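Threads > Toys & play > Play kitchens
05/10/2020, posted by Premen Toy Shelf

1/ Right. Play kitchen bits. Have been meaning to sort these since August and the box finally split down one side so here we are. Thread, will be quick, kettle's on

2/ For anyone new, we lend out toys from the back of the Wegener hall. The play kitchen set is the thing that goes out most and comes back in the worst order. Always a sock in it. Once a real potato

3/ Tipped it out and started with the big stuff. Colander, frying pan, slotted spatula, toaster oven. The ketchup ended up on the plate and has stayed there, no idea why ketchup needs a plate but it looks settled
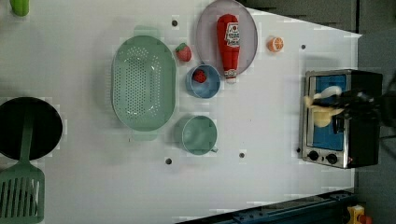

4/ WHAT GOES IN WHICH BAG. Old system was one enormous bag. Bad system. New system is cooking things in one, food in another, plates and bowls in a third. Toaster oven gets its own box as the corners go through everything

5/ Mint green is the colour of this set apparently. Colander is mint, spatula is mint, measuring cup is mint. Lovely to look at, useless for finding the one you want when they're all in a heap

6/ Measuring cup goes with cooking things btw. Had a long debate with myself. It's cup shaped, so children put it with the plates and drink out of it, but it has to live somewhere and I've written the label now

7/ Labels done on the Ilteck, which ran out of tape halfway through "COLANDER". So there is a bag that says COLAN. It's staying

8/ Somebody asked what we wash them in. Washing up bowl, warm water, normal washing up liquid, old toothbrush for the colander holes. NOT the toaster oven, that gets a damp cloth and thats it

9/ Also asked what it's all worth. Not much! Food pieces we get at 50p each from the Akow stall when they have them. Nearly all of it is second hand. Replacing the set new would be a different conversation

10/ Fruit next. Fruit is what goes missing. It's small, it fits in a coat pocket and it looks nice. Plates always come back

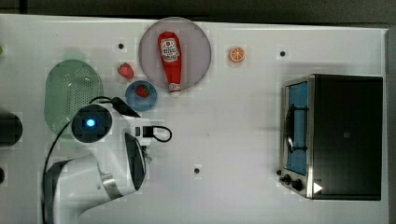
11/ I want a checklist on a card in the food bag, so whoever borrows it can tick things off before bringing it back. Pictures would be better than words, half our borrowers are three. Thinking one drawing for each thing, and the strawberries get two drawings, as there's the one in the blue bowl and the one sat next to it and people hand back a single strawberry in good faith. The orange is simple enough, one slice, one drawing. Ketchup too. If anyone can draw a ketchup bottle that doesn't look like a rocket please message me, mine looks like a rocket

12/ Card size, before you ask, whatever fits in the bag. Will laminate. Have 300 pouches left from the last time someone got carried away

13/ Lending is the same as before, £2 for a fortnight, bring it back in the bags it went out in. Please. The bags are the whole point of today

14/ Someone's just replied that a slice isn't fruit it's "a bit of fruit". Fine. Goes in the food bag regardless

15/ Things we could still do with: a saucepan, any veg really, another bowl, a teapot that has its lid. No more plastic pizza thank you we have so much pizza

16/ Post full of replies about tea sets, will do that box next week. It's worse than this one. The Wegener cupboard is open Saturday morning if you want to drop anything off, ring the side bell as the front one's broke

17/ Correction to 4/, the spatula won't go in the cooking bag with the pan already in. Handle sticks out. Gone and got a bigger bag, so bag one is now the big bag. Everything else as above. Tea's cold, off to make another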